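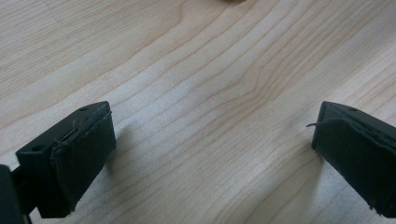
Does a soft pad on a gripper finger make any difference worth paying for?

"It makes a difference for a while," says the engineer who ran this fall's gripper comparison at Taltmont, a small contract test shop. "The question is how long a while. The people selling it to you would like to talk about the first day."

I had come to ask about the comparison because I don't trust them much. Every gripper I have read up on in the past few years has been gentler and surer than the last one, and most of the numbers come from whoever makes the thing. Taltmont says it takes no money from gripper makers. It does take money from the people who buy grippers, and those people have often half decided before they call. The engineer, who asked not to be named because customers read these things, didn't argue with that.

"They want me to tell them they were right," he says. "Sometimes they were. I still charge the same."

The job in November was to compare two hand-held grippers, the kind a person squeezes to record how a task is done so that an arm can copy it later. One was the Verum, with hard blocky fingers and a soft pad over the inside face. The other was the Salitness, which has bare ribbed plastic and costs $700 less. Both were used on the same bench with the same set of household objects, 100 grasps per object, and then the recordings were played back on an arm.

The Verum did better on the first pass. He is in no hurry to make a headline out of it.

"Smooth stuff, yes. A glass jar, a phone, a glazed cup. With the pad you can be sloppy about the angle and get away with it. With the ribs you have to come in square. On a sponge or a sock I couldn't tell them apart, and I don't believe anyone who says they can."

What did the pads look like once they had been used? He laughs at this one. The edges fray, he says, and the lip along the top starts to come away from the block. Threads work loose and stick out into the space between the fingers, where they show up pale against anything dark and, under the shop lights, against light wood too.

"You can trim them. Then there are more. I had a customer ask if a loose thread matters, and I told him it doesn't matter to the grip at all. It might matter to whatever is learning from the pictures. Maybe. I haven't proved that and I'm tired of hearing it said as though somebody has."

This is the part I wanted to press him on. The case for hand-held grippers rests on the idea that what the camera sees in a person's hand is close enough to what it will see on the arm. If the pads on one are worn and the pads on the other are new, are they still the same tool?

"Close enough is doing a lot of work there," he says. "We swapped a fresh pair onto the arm and left the old pair on the hand unit. Playback got worse on the jar. Then we swapped the arm back to an old pair and it was still a bit worse than before. So was it the pads? Was it the way I put them on? I wrote down both numbers and I wrote that I didn't know."

The report gives the pads a service life of up to 2000 grasps. I asked where that came from. He says it is the point where he stopped, with one set of pads, in one room. He would have liked to run more sets, but the customer was paying by the day and had what it needed for its meeting. The maker's own sheet gives no figure.

He was harder on the controller than on the fingers. Both grippers were tested with the Mbeki, a small box that reads finger width and passes it along to the arm. It was late. The width signal arrived 20 milliseconds behind the picture, which doesn't sound like much until the task is closing on something that rolls.

"Everybody argued about rubber," he says. "The customer, me, the guy from the customer's other office. Two weeks about rubber. Then I lined up the clocks and half the misses on the round objects went away, for both grippers. I'd have found it sooner if the fingers weren't so much easier to look at."

Only half, though. When I asked about the rest, he went through a few ideas and didn't seem sold on any of them. The bench is wood, smooth and pale, and he wonders if the glare in the middle of it is fooling the camera on low grasps. He has a gray mat on order. He also thinks he may simply be clumsier with his left hand, which did a third of the recordings.

So would he buy the padded one?

"For jars, yes. With a bag of spare pads and somebody whose job it is to change them. If you're not going to do that, take the ribs and save the money – they'll look the same in a year."

And the gap in price? He thinks it is mostly the camera mount, which is better made on the Verum and has nothing to do with the pads that the sales pitch is built on. He put that in the report as well. The customer's reply, he says, thanked him for the thorough work and asked if the sentence could be moved to the appendix. He left it on page one.

The next round is planned with three sets of pads per gripper, worn down on purpose before any recording starts. I asked what he expects to find.

"More scatter," he says. "And a call from somebody asking for the average."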